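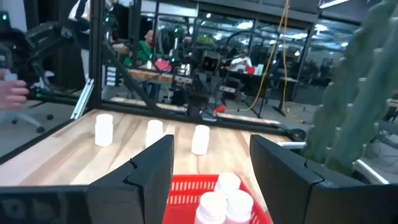 Do the white bottles need to be sorted before they go in the basket? Sorting can wait until the shelf, where the lot stickers get read anyway.

Notebook, January, 3:40 pm

Packing by the basketful again. Pastham swears a basket is quicker than their cardboard trays and quotes 22 seconds saved per load. I'd like to know who held the watch. A red plastic basket with slots along the rim is fine for carrying, but the bottles have round sides and nothing in there keeps them apart. Three in the basket and three still standing on the wood table looks tidy enough. Ask me again with a full order.

The order is 274 bottles for Netora. The sheet says they go out "upright and unmarked." Upright I can believe. Unmarked, with white plastic? We'll see. Check the caps and shoulders for scuffs before taping anything.

Pop's catalog claims their divider insert survives 4,000 loads. Same catalog spelled "divider" two ways on one page. Not ordering until we get a sample, and I want to try it with our bottles, not theirs.

Pitora wants bottles spaced out on the table first, then moved over one at a time. Slow, but I have no better idea yet. Leave a hand's width between them so the neighbors don't get knocked.

To do: measure inside of basket at the bottom, not the rim. Find the cardboard trays.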